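Support > Hellel Work Table > Care and Cleaning
July 14, 2020 | By Jaidee Support Desk
2 comments

4. Cleaning the tabletop

1. Clear the top and wipe off dust with a dry cloth.
2. Mix 2 capfuls of mild soap into warm water. Keep the water below 40 °C.
3. Wipe the top, rinse the cloth and wipe again.
4. Dry with a clean towel.

CAUTION: Do not use scouring pads or bleach.

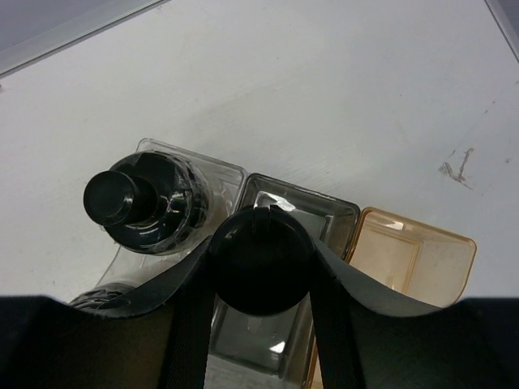
Fig. 4. White top with scuffs and light streaks.

NOTE: If a scuff stays, repeat steps 2 to 4.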